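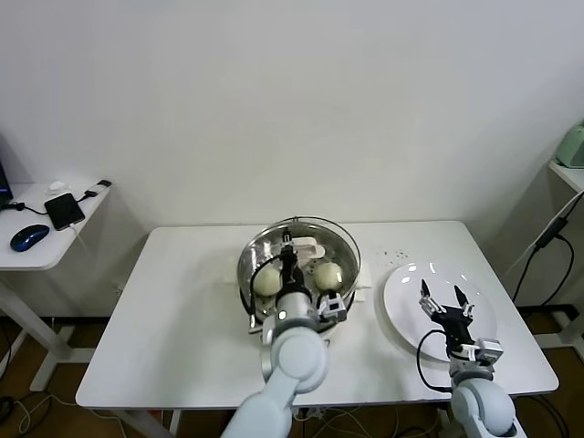
Two buns in the steamer, one plate waiting.

So I finally got my tour of the Ruturis lab, and I spent most of it watching buns! Sebastian Marinescu drives both arms by hand while everything gets recorded - every run becomes one more example for the model to learn from. They had 1,301 on the bun task when I visited, 462 of them from January. He let me try (oh boy). My first go took around 40 seconds and I squashed the bun, but he kept the recording anyway. Next stop was the Dason room upstairs.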